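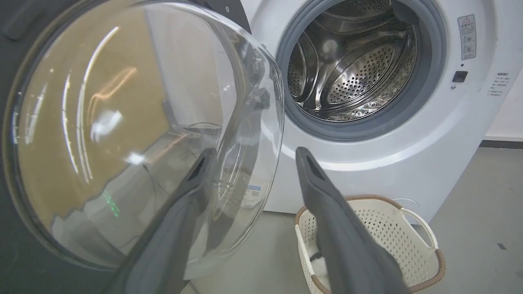

By Gebhard Hubmann | 28 April 2026
11 comments

Search this site Go

Front loader check, laundry room, Brendley house

Done quick between two other jobs so excuse the typing. Same list as the Auer place, same order. OK / WATCH / FIX.

1. Door swing - OK. Opens wide to the left, nothing in the way.

2. Hinge - OK. Shiny metal, two arms, screws all there. Went over them with a driver anyway, none moved. Lifted the door by the rim to feel for play, barely any.

3. Door glass - OK. Clear, domed. Ran a thumbnail round the edge where it meets the dark ring, no chips felt. Wipe it though, lint sticks to the bottom.

4. Drum - OK. Spun by hand both ways, no scrape. Felt along the lifter paddle for burrs. Coins and bra wires get in the holes so use a flashlight, not just your hand.

5. Gasket - WATCH. Gray rubber, thick. Pull the fold back at the bottom and look in. Bit of grit down there, wiped out. No tears I could feel. Recheck in May.

6. Latch slot - OK. Small black one under the warning label. Pushed the door shut 3 times, clicked every time. Dont poke anything in there.
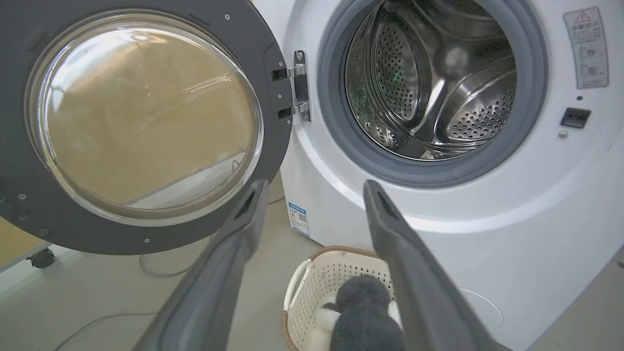

7. Warning label - WATCH. Stuck on the front panel, red triangle on top. Printed in Chinese, tenants can't read it. Leave it on. Put an English card on the wall next to the machine: no kids in the drum, no forcing the door mid-cycle, no solvent-soaked rags.

8. Hoses - FIX. Cold side has a soft spot near the tap. Kutemura braided one on order, part 108 on their sheet. Tap stays off untill its in.

9. Level - OK. Front left foot was up a hair, turned it down, locknut tight.

10. Plug and outlet - OK. Grounded, no scorch marks, no extension cord. Keep it that way.

11. Drain filter - OK. Emptied into a tray. One button, one hair tie.

Comments

Garnden office: Is 8 holding up the move-in?
G.H. - only the washer. Rest of the room is fine to use.

Garnden office: Pls put the hose reciept in the folder, not the van.
G.H. - ok

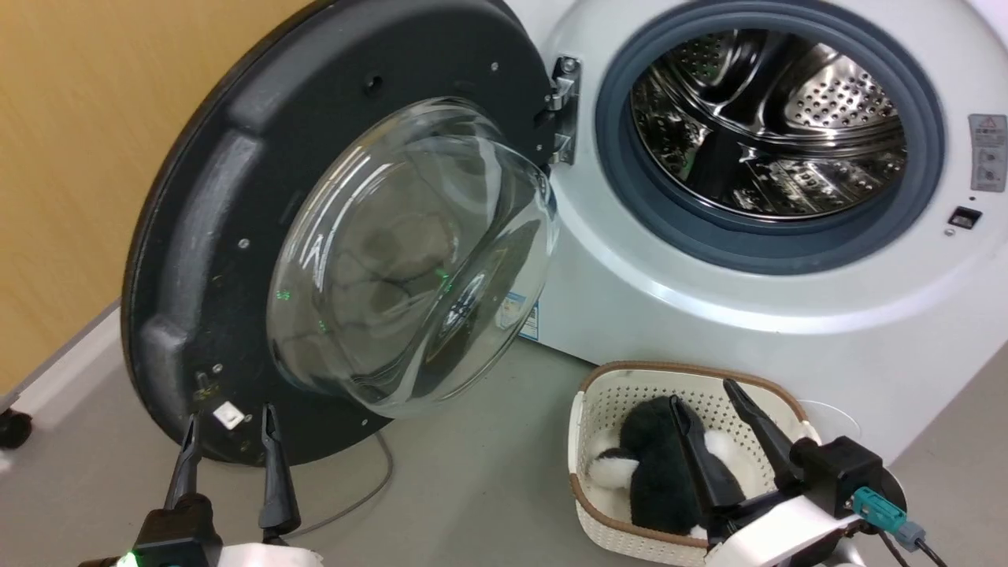 How long should the door stay open after a wash?
A couple of hours at least, overnight if nobody small is in the house. With toddlers or cats around, shut it once the gasket is wiped dry.

Next visit in May, items 5 and 8 only.

126 shares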